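Packing up a shared apartment, where do I even start
Moving & Storage board

Hatsue Furukawa
posted February 9, 2023

Ok so lease is up in 16 days and I have done basicaly nothing. Third floor, no elevator. Roommate already gone (left in September, most of the kitchen is still hers, long story). I have a pile of cardboard boxes and no system. Do I go room by room or by type of thing? And do you label the top or the sides? Last time I labeled tops, stacked them, couldn't read a single one.

Also books. Every box of books I've ever packed had the bottom drop out. Help please, movers quoted me $883 and I'd like to not pay for extra hours.

3 replies

Eyerusalem Woldegiorgis

Room by room. Always. By type sounds smart and then you're walking back and forth all day with one lamp.

Start with whatever you don't touch. Winter stuff, books, the good plates, papers. Leave bathroom and bed for the last night. One suitcase packed like you're going away for three days, that one goes in your own car and not on the truck.

Label two sides plus the top. Room first, then a couple words. "KITCHEN pots" is plenty, don't write a list, you won't keep it up past box five.

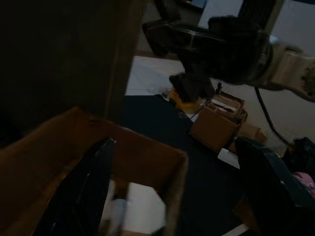
Open box, barely anything in the bottom yet

Heavy things on the bottom, then fill the gaps. Socks, dish towels, t-shirts, whatever. A half empty box gets crushed as soon as another one goes on top. If you can't fill it, cut the corners down and fold it lower.

Books go in small boxes only. Tape the bottom seam twice and then once across. If you can't lift it without making a noise it's too heavy, take some out.

Roommate's kitchen things: text her a date, in writing. After that it's hers to pick up from wherever you put it.

Takagi28

just get totes. boxes are a pain and they get wet

Nokari

Totes are fine but have you priced them?? Liquor store boxes are free and the small ones are right for books. Ask in the morning, ours flattens them by noon.

Only thing I'd add, clear one table before anything else and pack on that. Saves your back. I did my whole last move on the floor and couldn't stand up straight for a week.
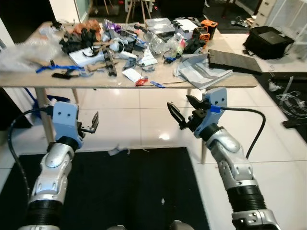
Light wood table, cluttered

Clear it every night too or you'll lose the tape. Keep tape, scissors and marker in one bag and hang it on a doorknob.

And ask the movers if the $883 covers stairs. Mine didnt. Take pictures of every room once it's empty, walls and inside the oven, before you hand over keys. Got my deposit back that way.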